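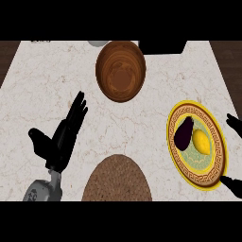

대리석 조리대와 둥근 나무 그릇

일기 > 부엌과 마당 > 겨울

인쇄하기 | 이메일로 보내기

2024년 2월 5일

아침부터 콩 생각만 했다. 메주를 처음 띄워 보는 사람이 다 그런지는 모르겠지만, 자다가도 일어나서 작은방 문을 열어 보게 된다. 어젯밤에도 두 번이나 열어 봤다. 문을 자꾸 열면 온도가 떨어진다고 엄마가 전화로 그렇게 말씀하셨는데도 손이 먼저 간다. 냄새는 아직 구수한 쪽이고, 발 냄새 쪽으로는 덜 갔다. 엄마 말씀으로는 그 쪽으로 좀 더 가야 제대로라고 하신다.

디나우로 이사 온 지도 이제 꽤 되었는데, 이 동네에서 메주를 띄우겠다고 마음먹은 건 순전히 샤나즈 하크 씨 때문이다. 작년 5월에 우리 집에서 된장찌개를 한 그릇 드시고는 이걸 처음부터 만들 수 있느냐고 물으셨다. 그때는 그럼요, 하고 큰소리를 쳤다. 사실 나는 어릴 때 외할머니 옆에서 콩을 집어 먹기만 했지 메주 한 덩이 제대로 빚어 본 적이 없다. 외할머니는 삶은 콩을 절구에 찧다가 꼭 한 숟갈씩 떠서 내 입에 넣어 주셨는데, 그 뜨겁고 달큰한 맛이 아직도 혀 안쪽에 남아 있는 것 같다. 설탕도 소금도 안 넣은 콩이 어쩜 그렇게 달았을까!

콩은 무이치네 가게에서 샀다. 볶는 용이냐고 묻기에 아니라고, 썩히는 용이라고 했더니 (내 말솜씨가 아직 이 모양이다) 주인아저씨가 한참을 쳐다보셨다. '발효'라는 말이 그 순간에 도무지 떠오르질 않았다. 집에 오는 버스 안에서야 생각이 나서 혼자 얼굴이 빨개졌다. 다음에 가면 꼭 다시 말씀드려야지. 그래도 아저씨는 덤으로 400그램을 더 담아 주셨다.

오후에는 미사키 요코야마 씨가 들렀다. 미사키 씨 친정에서는 된장에 누룩을 쓴다고 해서, 둘이 차를 마시면서 한참 그 얘기를 했다. 나는 볏짚을 못 구해서 속을 끓이던 참인데, 미사키 씨가 야르눔 쪽 농장에 말을 키우는 집이 있으니 마른 짚이 있을 거라고 알려 주었다. 볏짚은 아니고 밀짚일 거라고 한다. 밀짚으로도 될까. 엄마께 여쭤보니 "글쎄다, 안 해 봤는데" 하고 웃기만 하신다. 나도 모르겠다 싶어 그냥 해 보기로 했다. 짚값은 차비까지 합쳐 40을 넘기지 않았으면 좋겠다.

저녁 무렵에 눈발이 조금 날리다가 그쳤다. 작은방 온도계는 22도. 엄마는 조금 더 따뜻해도 된다고 하시는데 난방비 고지서를 생각하면 선뜻 손이 안 간다. 담요를 한 장 더 덮어 주고 나왔다. 남편이 메주한테 나보다 좋은 담요를 덮어 준다고 투덜거렸다. 그 담요가 제일 두꺼운 건 사실이라 할 말이 없었다.

외할머니가 쓰시던 항아리는 지금 외삼촌 댁 장독대에 있다고 한다. 배로 부칠 수도 없는 물건이고, 여기서는 우선 유리병에 담글 생각이다. 병 속으로 다 들여다보이는 된장이라니 외할머니가 보셨으면 뭐라고 하셨을지. 그래도 볕 드는 창가 쪽에 자리는 미리 봐 두었다. 소금은 내일 사고, 짚은 아우렐리오 시스네로스 씨가 차를 태워 준다고 하면 모레쯤 가지러 가야겠다.

댓글 3

나키아
저도 타지에서 메주 띄웠다가 옆집에서 가스 새는 줄 알고 찾아온 적 있어요 ㅎㅎ 미리 말씀해 두세요.

Séverine Rolland
밀짚으로 해 봤는데 저는 괜찮았습니다. 잘 말려서 쓰세요.

콩콩이네
썩히는 용에서 한참 웃었어요. 33년째 외국 사는데 저도 아직 그럽니다. 된장 뜨실 때 꼭 글 올려 주세요~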